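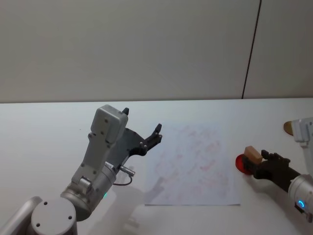

Equipment Review: Pikstead Godalero Guitar Amplifier Head

The Lurport Music Library lends instruments, amplifiers and recording equipment to member bands and solo players in the district. Reviews are published when an item has completed its trial period and a decision has been made on whether to keep it in the collection. This review covers the Godalero, a 40 watt valve amplifier head sold by Pikstead for players of heavy and extreme music. The library bought its unit at the full retail price of $1217 and received no discount or loan stock from the maker.

Background to the purchase

Requests for a high-gain amplifier have been received every year from members who play black metal, death metal and doom. The general-purpose combos already in the collection serve most styles well, but they lose definition when a guitar is tuned down to C or lower, and several borrowers had been placing two or three distortion pedals in front of them with uneven results. The Godalero was chosen over larger heads on the grounds of weight and output. Few rehearsal rooms in the district can make good use of 100 watts.

The trial consisted of 21 loans, followed by an evening of comparison listening in the small hall at the Mercado. Borrowers were asked to complete the standard return form, and their comments have been taken into account below.

Controls and connections

The head has two channels. The clean channel offers volume, bass and treble. The lead channel adds a middle control, a gain control and a three-position switch marked Cold, Raw and Full. Presence and depth controls act on both channels. On the rear are two speaker outputs, an effects loop and a line output with a fixed cabinet filter. The footswitch changes channels and turns the loop on and off. It is supplied with a five-metre cable, which is long enough for a rehearsal room and short for a stage of any size.

The labelling is small and set in a spiked typeface. Members who play in dim rooms reported turning the depth control when they meant to turn presence. The library has since applied plain stickers to its own unit.

Sound

The lead channel is the reason to borrow this amplifier. In the Cold position, the low end is reduced and the upper middle comes forward, giving the thin, fast-moving tone heard on many second-wave black metal recordings. Tremolo-picked passages stay clear, and chords with close intervals can still be heard as chords. A single-coil guitar works well here, although hum is considerable with the gain past the halfway mark.

The Raw position is looser. It suits punk-influenced playing and older thrash, and it responds to picking strength more than the other two. Full restores the bass and adds compression. Doom players favoured this setting, with the depth control kept low. With depth turned up, the bottom strings cover the bass guitar and the band as a whole becomes harder to follow. Borrowers are advised to set the guitar sound with the bass player present.

The clean channel is serviceable. It is dark, slightly stiff, and remains clean to a higher volume than expected. Members who use clean passages for introductions and interludes will find it adequate, particularly with a little reverb in the loop. Players looking for a warm edge-of-breakup tone should borrow one of the library's combos.

Volume and recording

Forty watts was sufficient to play with an unamplified drum kit in every room for which a form was returned. One borrower found it too quiet for an outdoor performance without a microphone on the cabinet, a fair comment that would apply to many heads of this size. At low volume the amplifier loses some of its attack, and home users in shared buildings may be disappointed. There is no power reduction switch.

The line output gave mixed results. It is convenient for demos and free of noise, but the fixed filter takes away much of the character of the Cold setting and leaves all three positions sounding more alike than they do through a speaker. A microphone placed close to the cabinet was preferred by all members who tried both methods. A speaker must remain connected while the line output is in use.

Reliability and handling

One preamplifier valve became noisy during the trial and was replaced by library staff. No other fault was recorded. Pikstead states a working life of 500 hours for the supplied power valves; the library's unit has not reached that figure, and the claim cannot be assessed here. The manual gives clear instructions for replacement, though setting the bias remains a job for a qualified technician.

The handle is strong and centred properly over the transformers, so that the head carries level. The corners are protected. The front grille has a sharp lower edge that marked two soft covers, and a padded case has been added to the loan package.

Value

At $1217 the Godalero costs more than most entry-level valve heads and offers fewer features than some of them. Members considering a purchase of their own should weigh how much use they would make of the Cold setting. For bands working in that style, the price is reasonable. For players who need a wide range of sounds from one amplifier, it is difficult to justify.

Decision

The Godalero will be kept in the collection and may be reserved at the front desk or by telephone. It is classed as a heavy item, and two people must be present at pickup. The loan period is two weeks, with one renewal if no other member is waiting. A matching speaker cabinet is reserved separately. Hearing protection is available at no charge with all amplifier loans.

Last updated: October

Contact the Lurport Music Library | © Lurport Music Library. All rights reserved. | Back to top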